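Skokelix

Skokelix is a tabletop sorting robot built by Adebayo Tijani and other members of the Janjua workshop, a shared makers' space that occupies the ground floor of a former upholstery business. It picks objects out of a basket of mixed things and carries them to a row of boxes. The machine was put together over two winters, largely from second-hand and salvaged parts, and its members have kept a fairly complete record of the work, from which most of what follows is drawn.

Name

The name was taken from a label on a crate of motors that Tijani bought at a clearance sale. Only part of the label was still readable, and several people have since tried to work out what the whole word might have been, without success. For the first few months the project was simply called "the arm," and some of the older drawings in the workshop binder still carry that title, along with a coffee stain that has become something of a landmark for anyone trying to find the wiring pages.

Background

Tijani had repaired sewing machines and small kitchen appliances for many years before he joined Janjua, and he came to robotics by a rather roundabout road. He had been asked to help a neighbor with a bench lathe, the lathe needed a new speed control, and in reading up on speed controls he found himself reading about motor drivers of every kind until well past midnight. By April he had a single joint turning back and forth on a scrap of shelving. It was noisy, and it drifted a little with every turn, but it moved when it was told to, and he carried it in to the workshop the next evening to show it around.

The early plan was modest. The arm was to lift spools of thread from one rack and set them on another. Other members suggested that objects of different shapes and softness would make a better long-term project, one that would still be interesting after the first success, and the thread rack was put back on the wall, where it remains in use for thread.

Construction

The arm stands on a steel base plate weighing 18 pounds, cut from the bed of a scrapped drill press. The weight matters a good deal. An earlier base made of plywood was light enough to creep along the bench whenever the shoulder joint stopped suddenly, and after an hour of work the whole machine would be sitting a finger's width from where it had started, which threw off every position it had stored.

The joints are driven by stepper motors through toothed belts. Tijani preferred belts to gears for the simple reason that he could replace one at the bench in a few minutes, and the workshop drawer holds spares in every length the arm uses. The elbow was rebuilt more often than any other part. Its first bracket was printed in plastic and softened near the motor, the second was bent from sheet aluminum and flexed, and the third, which is the one still fitted, was milled from a solid block by a member who had been looking for an excuse to use the new cutter.

The control board is an Iment, a small hobby board with room for six motor drivers. It was chosen mostly because the workshop already had two of them in a drawer. One was used up in the course of learning which way around the power connector went, and a strip of red tape now marks the correct side on the other.

The total cost of parts came to 600 dollars, not counting tools that the workshop already owned. The largest single expense was the power supply, which was bought new on the advice of nearly everyone.

Software

The program that runs the arm is called Follanent. It began as a short script for moving one joint and grew, in the way these things do, as each new part was added. It now runs to 3,656 lines, a fair number of which are comments that Tijani wrote to himself — reminders of which joint had been fitted backward, which numbers had been found by trial and error, and which sections ought not to be touched before a demonstration.

Follanent divides each pick into a slow approach, a close, a short lift, and a pause. During the pause the program compares the current drawn by the gripper motor with a stored value, and if the reading is too low it assumes that nothing has been caught and tries again from a slightly different angle. The pause was originally much shorter. It was lengthened when soft objects kept being reported as missed while they were still settling between the fingers.

Sorting work

Choosing the objects has taken up nearly as much conversation as the arm itself, and members bring in things from home whenever a cupboard is cleared out. 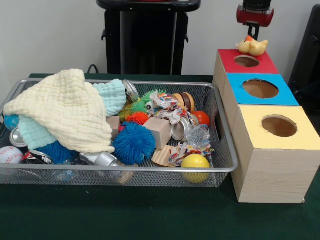

Skokelix is meant to cope with a jumble, and the members have always held that a tidy row of identical blocks would teach them very little. A typical load for the basket runs from a baseball and spiky rubber balls to cans, wooden blocks and a crinkled plastic cup, with knitted cloths in cream and mint green bunched up over one side. Cloth is a long-standing difficulty for the builders, as a fold may bring up a neighbor along with it or slip away during the lift, and Follanent keeps a separate, gentler routine for it. The boxes, with their red, blue and pale yellow tops, have a round hole in each, and a thing as small as the yellow rubber duck on the red one calls for a careful approach from above, as there is not much of it to hold and a hurried finger will push it along.

The longest series of trials so far covered 2,000 picks, spread over many evenings and written up by hand in a ledger beside the bench. Hard, round objects did best once the finger pads had been changed to a softer rubber. Thin, flat things lying against the basket wall did worst, and the notes for these are noticeably shorter than the others and in places consist of a single word.

Maintenance

The belts are checked for tension before each session by plucking them and listening, a habit Tijani brought with him from sewing machines. Finger pads are washed with dish soap, since dust from the woodworking side of the building settles on the rubber and makes it slick. The basket is emptied onto a sheet from time to time and shaken out, and anything cracked or sharp is taken out of use.

Later changes

A second wrist joint has been drawn up and partly machined. It would let the gripper tilt as it enters the basket, so that it could reach along the walls and into the corners — the places where small blocks tend to end up. The drawings show it hanging from the same mount as the present wrist, with the cable moved to the outside of the forearm, where it can be changed without taking the elbow apart. The bearings for it have been bought and are kept in the drawer with the spare belts.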